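Sorting the parts before I build anything

The back half of my lamp project has been sitting in a shoebox since July. Every time I wanted one wire I had to pull out the whole tangle, and half the time I put it back without doing any work. Last weekend I finally dealt with it.

The system I settled on is simple. Each kind of part gets its own tray, and one more tray in the middle stays clear for whatever I'm working on. I got the idea from Fathima Chowdhury, who taught the evening repair class I took two years ago. She wouldn't let us pick up a tool until everything was laid out. I thought it was fussy at the time. I was also the person who lost a connector in the first session and spent the break on the floor looking for it.

I used yellow plastic trays for the parts. I tried clear ones first, and I didn't like them on a white table. The edges disappear and I kept knocking them. Yellow is easy to see, and small dark things like connectors show up well against it. They came from Vundura, the surplus place out past the highway, and they were cheap enough that I bought extra.

The middle tray is stainless steel with a rounded rim. I put a sheet of plain white paper in the bottom. Bare steel is shiny and I find it hard to see a thin wire on it under my light. With the paper down I can see everything, and when it gets dirty I throw it out and cut a new one. Mine doesn't quite reach the edges, and I haven't bothered to fix that.
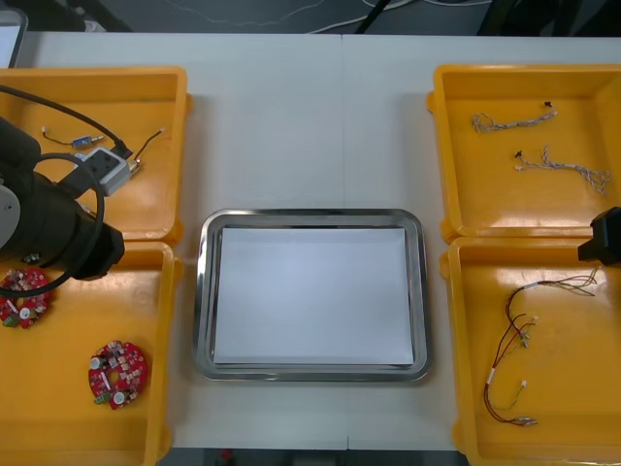 The wiring took the longest. I had been keeping it all in one bag, and the ends had worked their way into each other. I didn't cut anything. I pulled one harness free at a time and laid it straight before going back for the next. Twisted bundles are a lot easier to store than single wires, so anything already twisted I left alone. Frayed ends can wait until I need that piece.

I keep the circuit boards away from the wires now. The red ring-shaped ones are my favorite thing in the whole box, with the hole in the center and the little green terminal block on one side. They used to ride around at the bottom with everything else on top of them, which was a bad way to treat them. In a tray they can lie flat with some room between them. I try to pick them up by the edge.

The sensor module went in with a short wire lead. I don't have enough small pieces like that to give them each a place, so they share. If I order more from Covari I may have to change that.

Debashish Gamage asked me why I don't use a cabinet with little drawers. I had one. I filled 3 rows of it, never wrote the labels, and ended up opening every drawer to find a fuse. Open trays suit me better because I can see what I've got from my chair. The drawback is dust, and I do have to clear the table if I want it for something else. So far I've been stacking the spare trays on the shelf and moving the full ones one by one.

A few things I'd do differently. I would sort before buying trays, as I guessed wrong on the size and a longer cable only just fits. I would also go through the box for duplicates first. I found two rolls of the same solder, both opened.

Next up is the wiring for the lamp base. I need to check the harness lengths against my drawing, and I still have to find the drawing.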